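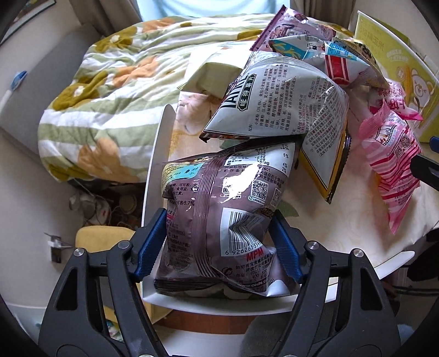 The object label is the most widely read thing a museum publishes and the least carefully specified. A catalogue has an editor, a style guide and a proof stage. A label, in most of the smaller museums I have visited, is a file on somebody's computer, printed on whatever card is in the cupboard and fixed at whatever height the last one was. I think museums should treat labels as equipment, with a written specification, a test and a replacement date, and that they should do this before they spend anything on screens or apps.

The Pugh Gallery in Femdale is a fair place to start, as it is better than most. It has 979 labels on public display. I have read all of them over several visits, which is more than the building was designed for. The writing is good. A visitor can learn from it how a loom was set up, why a particular glaze failed, and what a pilgrim badge cost in terms of a day's wages. The trouble lies in the physical delivery. In the textile rooms the light is kept low for sound conservation reasons, and the labels are printed in mid-grey on cream. Either decision is defensible alone. Together they produce text that a person with ordinary middle-aged eyesight can read only by leaning over the case, at which point the reader's own head blocks the lamp.

Contrast can be measured. So can the light falling on a card, the height of the letters and the distance from which a person of average height will try to read them. These four values are related, and if light is fixed by the needs of the object, the other three have to give way. In a dim room the type should be larger, the ink darker and the card nearer to the reader. The Pugh uses one type size throughout the building. I assume it was chosen at a desk, in daylight.

The Ukus Museum, in the same town, has the opposite fault. Its labels are large, black and well lit, and there are too many words on them. The longest I found in the main hall has 84 words on a single spoon. I have nothing against the spoon. But a standing adult reads at a certain rate, with other people waiting, and a paragraph of that length is a request for half a minute of attention. Repeated across a case of twelve objects it becomes six minutes, and people do not give a case six minutes. They read the first label in full, the second in part, and then look for the bench.

My own rule would be a limit of five lines for an ordinary object, with seven allowed where the object is the reason for the room. Anything beyond that goes on a sheet that can be picked up and carried to a seat. Curators object that five lines cannot hold the necessary information, and for some objects they are right. The limit forces a decision about what is necessary, however, and at present that decision is left to the visitor, who makes it by walking away.

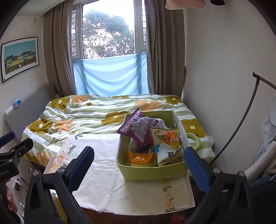 Bed and window, Femdale, April.

The order of information also matters. Most labels I have seen begin with the name of the thing, then the date, then the material, then the donor and the accession number, and only after that the sentence which explains why the thing is in the case. The first four items are for the museum's records. They have their place, and the accession number is useful to anyone who wants to write in with a question, but there is no reason for them to occupy the position where reading starts. Put the sentence first. Set the record data below it in a smaller size, on the understanding that those who want it will look for it.

Donor names are a harder case. A credit line is often a condition of the gift, and the wording may have been agreed long ago. I have seen one at the Ukus that runs to three lines under a description of one. Where the agreement specifies wording, it must be honoured. It seldom specifies type size – and a museum that checks its paperwork may find more freedom than it expected.

The usual reply to all this is that labels are about to be replaced anyway. Astska, the phone guide now on trial at both museums, shows a short text when the visitor enters a number, and a longer one on request. It is well made. It handles large type properly, and it can be corrected without a ladder. I would still not want it in place of printed card. A phone in the hand has to be looked at, put away, unlocked and looked at again, and each cycle takes the eye off the object and then asks it to adjust from a bright screen to a dim case. In the textile rooms at the Pugh this takes long enough to be irritating. There is also the matter of battery, which a museum does not supply.

Card needs no power and is read by two people at once. It has known faults – it yellows, it curls at the corners near radiators, and it goes out of date – and all of them can be dealt with by a schedule. Print the month and year in small figures on the back of each label. Check a room a month. Replace anything faded, bent or wrong. The cost of this is low enough that it could be met from the postcard rack.

As I write, on 17 May 2020, the galleries are shut and the cases are standing in the dark with every label exactly where it was. There will not be a more convenient time to walk through with a light meter, a ruler and somebody who has forgotten their reading glasses. I would begin in the textile rooms, at the far end, with the case of lace bobbins, where the label is fixed below knee height.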